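# The Phone That Wanted Two Batteries

Every phone maker has a drawer of prototypes it never meant to show anyone, and I could spend a week in the one at Peltonen. 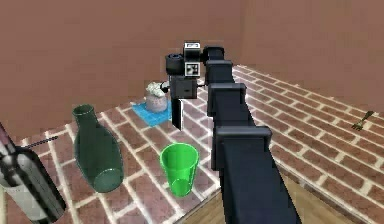 ## A very good idea from Kirkbridge

The handset was code-named Kirkbridge, and it had two batteries, one of which slid out of the bottom edge with a push of your thumb. You could swap it in the middle of a call! The fixed cell held 1,193 mAh and the removable one 2,187, so the phone kept running on the small one while you dug a fresh pack out of your bag.

Birsen Yüksel led the hardware team, and she still carries one of the working units. "We got 36 hours out of a pair without trying very hard," she told me, popping the pack out and back in while she talked. It makes a lovely click – sharp, with a bit of spring behind it – and I must have done it a dozen times before she asked for it back.

## What killed it

Water, mostly. The slot needed a rubber seal, and the seal made the phone thicker than the Wellberg it was supposed to replace. Debashish Pramanik, who drew up the latch, tried a thinner gasket and then a screw-down cover, which spoiled the click completely.

By November the slot was gone and the phone had one big sealed battery like everything else on the shelf. The latch lives on in a Peltonen barcode scanner, and Pramanik says the drawings for a slimmer one are nearly done. I'd buy that phone tomorrow.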